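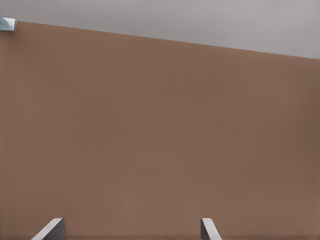

Smooth, matte, brown. No markings.

Vundside: The Siege Game
Designed by Gerd Kettler. Published by Sadance.
For 2 to 4 players, ages 12 and up

In stock. Ships in two boxes, one inside the other.

Rirnomberg was a small walled town with a river on one side, a swamp on the other, and a town council that argued through most of a siege. Vundside is the name of its lower gate, the one facing the swamp, and the one everybody in the game ends up fighting over whether they planned to or not.

One side plays the garrison. The other plays the besieging army, which is larger, better fed at the start, and owed four months' pay. With three players, the third takes the council. With four, the council splits in two and the game gets louder.

Each turn is a week. You dig, you move powder, you write letters asking for help. Letters take time to arrive and sometimes the answer is a long complaint about the last letter. Kettler spent years reading the mail of dead quartermasters and it shows: there are more rules for flour than for cannon. If you want a game where the walls come down on turn two, we sell several of those and they cost less.

The militia can go home for the harvest in July. They will do this even if the enemy is in the ditch. You can pay them to stay, if you have kept any silver, or you can ask the priest, who works on a die roll.

What's in the box

Mounted map of the town and its outworks
89 event cards
Wooden blocks in two colors
Garrison and siege camp boards
Council hats (paper, assembly required)
Rule book and a separate book of historical notes

The notes are longer than the rules. You can play without reading them, though the designer would prefer that you didn't tell him.

Playing time

The box says an evening. The short scenario, The Outer Ditch, does fit in one. The full siege wants a weekend and a table you don't eat on.

About this printing

The second printing went on sale October 11, 2018. It fixes the supply table, which in the first printing let a careful garrison live forever on eels. Eels are still in the game. They now run out. Owners of the first printing can write to us for a replacement table at no charge, or go on eating eels.

Common questions

Can the town surrender early? Yes. Terms are on the back of the rule book, and a quick surrender on good terms can outscore a heroic defense. Several reviewers were upset by this.

Is there a solo version? There is a page of solo rules. The council makes its decisions by card draw, and players report no drop in quality.

Are the blocks labeled? No. The stickers come on a sheet and you put them on yourself. Set aside some time and good light, and do the garrison first.

Replacement parts: write to Sadance with the name of the piece and the printing you own. We don't sell spare hats.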